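Last updated: November

Neighborhood Council Minutes, as typed up by me

Present: Glenys Vaughan (chair), Joaquim Baptista from the city's streets office, the usual crowd from the Valente blocks, and me on the laptop. We got going at 7:10 p.m. and I missed the first bit while I hunted for an outlet, so if I left out your hello, sorry!

1. Citura bus stop

Joaquim says the stop outside the library moves across the street when the curb work starts. It'll stay there until the new shelter is in. I asked if there'd be a bench at the temporary spot and he wrote it down (I watched him write it down). Glenys wants the notice posted at the stop itself, and on both sides of the street, before anything gets moved.

2. Parking on Lekton Street

Long one. The city proposes permits for 145 spaces, at $50 a year per car. People on the hill end like it, people near the bakery really don't, and I'm somewhere in between and said so at too much length. We voted to ask for a 3 month trial first. Passed, with two against.

3. Grillel lot

The city still owns it and still has no plan for it. Glenys read out the letter asking for a plain gravel path and some lights, and we all agreed to send it as is, except for one comma that Joaquim felt strongly about.

4. Small grants

We have $3000 left to give out before the new year. Applications are one page now, hooray, and I'll bring paper copies next time for anybody who doesn't want to do it online.

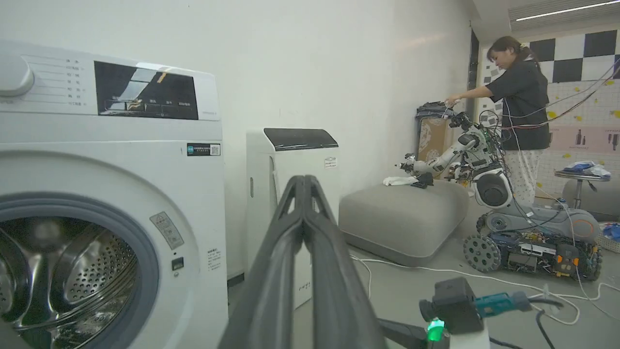 5. Anything else

Leaf pickup is running behind on the east side, so keep piles out of the gutter. Glenys closed us out at 8:40 p.m.

Comments (3)

hilltop_dan: Two against, and I was one of them. Fifty bucks to park at my own house?

Marcy P.: Does the trial cover visitors too? My sister comes every weekend.

RosaK: Thanks for typing these up, I couldn't make it.

Recent items
Library hours for the winter
Lekton Street permit map (draft)
Minutes from October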